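Notices > Taking part > Home and clothes

Wanted: people with a bed you can't see for clothes

Fri 22 December
By Bryony Latch

I'm looking for 16 households to take part in the Bed Pile, a five-week clothes-sorting project that starts in January, and I would very much like one of them to be yours. You don't need to be tidy. I'd go further and say that if you are tidy, and your jumpers live in a row like library books, you'd be a lovely person to have round for tea but you're no use to me for this!

What I want is the pile. You know the one. It starts as a single pair of trousers that you've worn once and don't want to put in the wash, and don't want to put back with the clean things either, so it goes on the end of the bed. Then the washing comes off the airer and goes on top. Then it's bedtime, so the whole lot moves to the chair, and in the morning it moves back again. Mine has been making that journey for years and I'm fairly sure there's a cardigan at the bottom that I've been telling people I lost on a train.

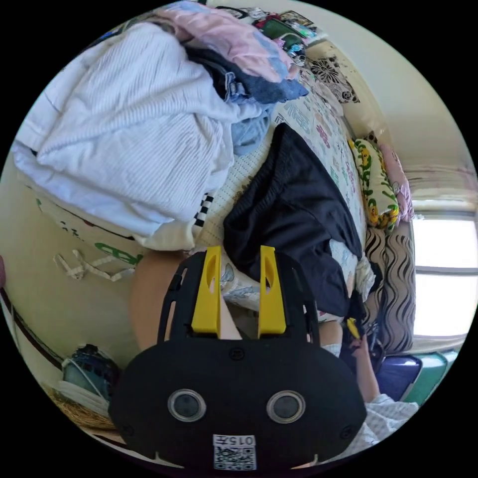
Bryony Latch

A white ribbed knit, something denim, something pink and something black with an elasticated waist – I find that sort of heap really interesting, because every bit of it wants treating differently. Thick knits slump off any stack you put them on. Denim stays where it's told. Anything with a gathered waistband is a nuisance to fold, and I've met people with very firm opinions on whether you fold the legs first or the waist first, and I have changed my own mind on it twice. Light things get lost underneath heavy things and don't come out until spring.

So the project is about how people really deal with all that at home, on their own beds, with their own clothes. I've read a lot of books on tidying (a whole shelf of them, which itself needs tidying) and they mostly begin by telling you to throw half of it away. I'm not bothered whether you throw anything away. I want to know what you pick up first, what you fold, what you give up on, and where it all is a week later.

I'm running it with Sovinia, the small home and textiles group I've worked with for a few years now, and the paperwork and payments go through Altance. You'll get letters with both names on and I promise it's the same thing.

What you'd be doing

Once a week for five weeks you'd set aside an hour and a half and sort whatever is on your bed. That's the heart of it. You tip it out if it isn't tipped out already, and you work through it until it's done or until the time is up, whichever comes first. Please don't save it all up specially, and please don't wash everything the night before because you're embarrassed. One lady on our last round ironed her pile before she started, bless her, and we had to ask her to begin again with a different one.

In the first week you sort however you normally would. No advice from me at all. In weeks two and three I'll send you a sheet with a couple of folding methods to try, one for knits and one for bottoms – trousers, shorts, skirts and so on. In week four you try out the Prarkitz, a soft-sided divider that sits in a drawer or on a shelf and keeps the stacks apart (we post it to you and you keep it afterwards). In week five you go back to doing as you please, and that's the week I'm keenest to hear about, as I want to see what sticks.

After each session you fill in a short diary, one side of paper or the same thing typed up. What was in the pile, what took longest, anything that annoyed you. I love the annoyed ones. Write as much as you like in that box, and carry on over the page if you need to.

There are two get-togethers as well, at the Goodwin Rooms, one at the start and one at the end, both on a weekday evening with tea and some decent biscuits. The first is for meeting each other and collecting your diary. At the second you bring along the one garment that gave you the most trouble and we all have a go at it. Last time this got quite competitive over a wrap skirt.

Last winter we ran a smaller version, and the longest pile on the books came to 87 items off one double bed, socks counted singly. I'm not setting that as a target. Little piles are just as welcome and some of the best diaries came from people with hardly anything on the bed but great trouble deciding about it.

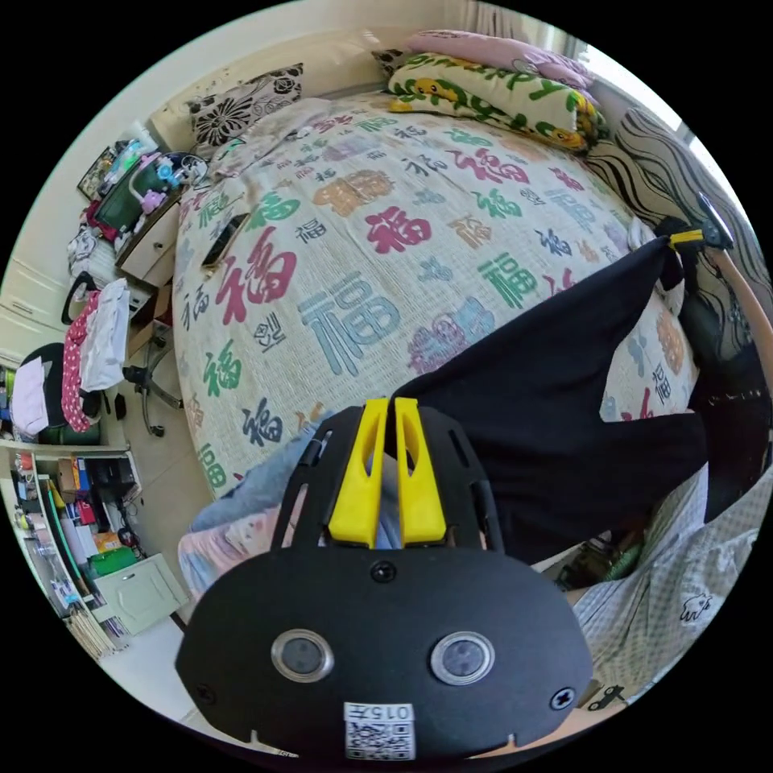

A participant from last winter told me that she'd always folded her black trousers across her lap, sitting on the bed, and had never once laid them out flat until the sheet asked her to. She said she hated it for a week and then started doing it with everything, tea towels included, and that her daughter now does it too. Another participant told me the flat method was a waste of a perfectly good lap. I've kept both diaries and I think they're both right!

It does make a difference what you've got to work on, you see. A bedspread with a smooth surface lets things slide, and a tufted one grabs hold of everything. Some people clear the whole bed first and others have folded blankets at the top end, pillows, a phone, and they just work in the space that's left. I'd like a good mix, so don't go rearranging the bedroom on my account. Bright covers are welcome too. I'm very fond of a bed with plenty going on, and black clothes are so much easier to find against a pattern with some colour in it than they are on a dark duvet. (I own a navy duvet cover. I lose tights on it constantly.)

Who I'm looking for

Anybody over 18 with a bed and a pile, basically. But I'd be especially glad to hear from:

people sharing a room, where the pile belongs to more than one person
people who do the folding sitting down, for whatever reason
anyone in a small flat or a single room, with the bed doing the job of table, sofa and ironing board
households with no wardrobe, or a wardrobe that's full of something else
people who learned to fold from a parent or grandparent and have never seen anyone else do it their way

You'll need to be happy handling your own laundry for an hour and a half, with breaks whenever you want them. If bending over a bed is hard on your back, say so on the form and we'll work out something that suits – a table is fine, and so is half the time. You don't need good spelling, a smart house or matching hangers.

It isn't suitable if you're moving house in January, as I've learned the hard way that everything ends up in bin bags by week three and the diaries turn into one long sigh.

What you get

Each household gets £475 for the full five weeks. It's paid in two halves, the first after week two and the second after the closing get-together. If you have to drop out partway you keep whatever you've been paid by then and nobody will chase you. Bus fares or parking for the Goodwin Rooms are on top, so hang on to your tickets. And the Prarkitz is yours, as I said.

It's one payment per household and not per person, so if there are two of you sorting the same pile you'll have to settle between yourselves how it gets split. I'm not getting involved in that!

How to apply

Ask for a form at the front desk of the Goodwin Rooms or use the one on the notices page. It's two sides. The question people get stuck on is "Describe your pile", and all I want there is a few lines in your own words: what sort of things are in it, how long it's been there, whether it moves to a chair at night. Don't fuss over it. I choose for variety, so a plain honest answer stands as good a chance as a funny one (though I do enjoy the funny ones).

Forms need to be back by the end of the first full week of January. I'll ring everyone either way, usually in the early evening, and if you're a household that never picks up to strange numbers then put down the best time and I'll stick to it.

Comments

Guest
Does it have to be a bed? Ours goes on the landing banister and has done since the children were small.

Bryony Latch
Banister is a new one on me! Do apply. You'd need somewhere to spread it out once a week but it can live on the banister in between.

Guest
I did this last winter and would say to anyone dithering, the diary takes ten minutes. I still can't fold a fitted sheet. I do now know that I have four identical grey jumpers.

Guest
Are bedding and blankets part of it or just clothes?

Bryony Latch
Clothes are the main thing, but if a blanket has got into the pile then it's in the pile. Put it in the diary with the rest.

Guest
Waist first. Always waist first.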